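Endine im Test: Was taugt der Greifarm für die kleine Werkstatt?

Im August war ich beim Tag der offenen Tür von Zivum, und wer mich kennt, weiß, dass ich bei sowas immer als Erste vor der Tür stehe und als Letzte rausgekehrt werde. Eigentlich wollte ich mir nur den Endine anschauen, den Greifer, von dem in unserem Bastelforum seit Monaten die Rede ist. Am Ende bin ich fast den ganzen Nachmittag dort geblieben, hab zwei Brezeln gegessen, viel zu viel Kaffee getrunken und durfte selber ran. Deshalb wird das jetzt auch ein bisschen länger, holt euch was zu trinken!

Kurz zu mir, falls ihr neu seid: Ich baue zu Hause Kleinserien, vor allem Gehäuse für Sensoren und ab und zu Ersatzteile für alte Tonbandgeräte. Kleine Teile, viele Wiederholungen, wenig Platz. Ein Roboterarm steht bei mir schon (der Melis, über den habe ich letztes Jahr geschrieben), aber der Greifer, der dabei war, ist ein besserer Wäscheklammerersatz. Ich suche also was Ordentliches.

Der Empfang

Angefangen hat es um halb zwei mit einem Rundgang. Den hat Lies Wuyts gemacht, die bei Zivum die Vorführungen betreut, und sie redet so schnell, dass ich mit dem Mitschreiben kaum hinterherkam. Aber sie weiß, wovon sie spricht. Auf die Frage, warum der Endine keine Saugnäpfe hat, kam eine Antwort von locker zehn Minuten, mit Skizze auf der Rückseite eines Lieferscheins. Die Skizze hätte ich gern mitgenommen, hab mich aber nicht getraut zu fragen.

Ihr müsst euch übrigens keine schicke Messehalle vorstellen. Bei Zivum wird gearbeitet, und das sieht man auch, überall Kabel und Aufbauten. Mir ist das tausendmal lieber als ein Stand mit Hochglanzprospekten und Gummibärchen.

Die Vorführung

Gezeigt wurde zuerst eine Sortieraufgabe: Kleinteile aus einer Schale nehmen, drehen, in ein Fach legen. Klingt langweilig, ich hätte stundenlang zuschauen können. Der Greifer fährt zügig zu, wird auf den letzten Millimetern langsamer und packt dann ziemlich sanft. Einmal hat er eine Unterlegscheibe verloren, die ist unter einen Schrank gerollt, und dann lagen drei erwachsene Leute auf dem Boden und haben gesucht. Gefunden haben wir sie nicht.

Danach kam der Dauerlauf. Auf dem Bildschirm lief ein Zähler mit, und als ich zum ersten Mal hingeschaut habe, stand er bei 1496 Griffen seit dem Morgen. Lies meinte, im Haus laufen die Testgeräte mehr als 1000 Griffe am Stück, ohne dass jemand nachstellt. Das muss ich ihr glauben, so lange konnte ich dann doch nicht danebenstehen. Was ich selber gehört habe: Das Ding ist leise. Ein Summen, ein kleines Klacken beim Schließen, fertig. Mein alter Greifer klingt dagegen wie eine Kaffeemühle mit Kieselsteinen drin.

Selber ausprobieren

Und dann durfte ich an die Steuerung! Die Software heißt Dernodon und ist leider der Teil, bei dem meine Begeisterung einen Dämpfer bekommen hat. Das Anlegen einer Bewegung geht noch gut, man führt den Arm mit der Hand und drückt an jedem Punkt auf Speichern. Aber wehe, man will hinterher einen einzelnen Punkt ändern. Ich hab mich durch drei Menüs geklickt, bin im falschen gelandet und habe zweimal die ganze Bewegung gelöscht (sorry nochmal an den Herrn hinter mir, der auch drankommen wollte). Eine Rückgängig-Funktion gibt es, sie versteckt sich aber unter „Verlauf“, und darauf muss man erstmal kommen.

Die Griffkraft lässt sich über einen Schieberegler einstellen, das fand ich wiederum richtig gelungen. Ich habe einen Pappbecher genommen, dann ein Stück Styropor und zuletzt einen meiner eigenen Gehäusedeckel, den ich natürlich ganz zufällig in der Jackentasche hatte. Der Becher hat eine kleine Delle bekommen, die beiden anderen kamen heil wieder aus den Fingern. Mit etwas Übung wäre der Becher sicher auch heil geblieben, da war ich einfach zu grob am Regler.

Mechanik und Verarbeitung

Für mich der wichtigste Punkt, also bin ich ganz nah ran. Die Glieder sind mattschwarz und mit silbernen Innensechskantschrauben verbunden, und zwar so, dass man an viele davon direkt rankommt. Das ist für mich Gold wert! Bei meinem jetzigen Greifer muss ich erst die Abdeckung abhebeln, und jedes Mal bricht irgendwo eine Nase ab. Am breiten, dreieckigen Fingerglied gibt es einen Ausschnitt, durch den man auf das silberne Gelenk mit den gestapelten Ringen schaut. Praktisch, wenn man mal kontrollieren will, ob sich da Späne festgesetzt haben. Ob das Gelenk auf Dauer unter der offenen Bauweise leidet, kann ich nach einem Nachmittag nicht sagen, bei Schleifstaub hätte ich schon ein bisschen Bauchweh.

In den schmalen Gliedern sitzen außerdem kleine Bohrungen. Ich hab gleich überlegt, was man da alles anschrauben könnte, eine kleine Kabelführung zum Beispiel, die fehlt mir nämlich noch. Ach ja, und den passenden Sechskantschlüssel bitte einfach mit in den Karton legen, liebe Leute von Zivum. Den extra zu bestellen ist bei dem Preis ein bisschen knausrig.
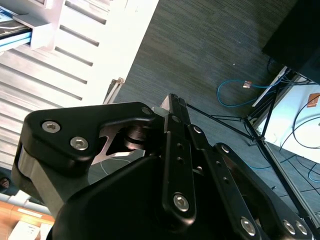 Preis und Lieferumfang

Jetzt wird's unangenehm. Der Endine kostet 3895 Euro, darin enthalten sind der Greifer, das Anschlusskabel und eine Lizenz für Dernodon. Für den Melis braucht man zusätzlich eine Adapterplatte, und die war beim Tag der offenen Tür noch nicht lieferbar. Für eine Firma ist das vermutlich ein normaler Betrag, für mich in meinem Kellerraum ist es ein Sommerurlaub und ein neues Fahrrad dazu. Nach einem Rabatt für Kleinstbetriebe habe ich gefragt, die Antwort war ein freundliches „schreiben Sie uns mal“. Hab ich gemacht, bisher kam noch nichts zurück.

Mein Eindruck

Mechanisch bin ich verliebt, das geb ich offen zu. Leise, sauber verschraubt, und die Kraft lässt sich fein genug einstellen für das, was ich so treibe. Die Software braucht dringend jemanden, der die Menüs aufräumt. Von mir gibt es vier von fünf Sternen, der fehlende geht an Dernodon und zur Hälfte an den Sechskantschlüssel.

Wer in der Nähe wohnt und bei der nächsten Vorführung vorbeischauen will: unbedingt eigene Teile mitbringen und am besten vor zwei Uhr da sein, danach wird die Schlange an der Steuerung richtig lang. Parken geht hinten auf dem Hof, die Einfahrt übersieht man leicht. Und falls jemand von euch den Endine schon am Melis betreibt, schreibt mir bitte in die Kommentare, wie ihr das mit der Adapterplatte gelöst habt!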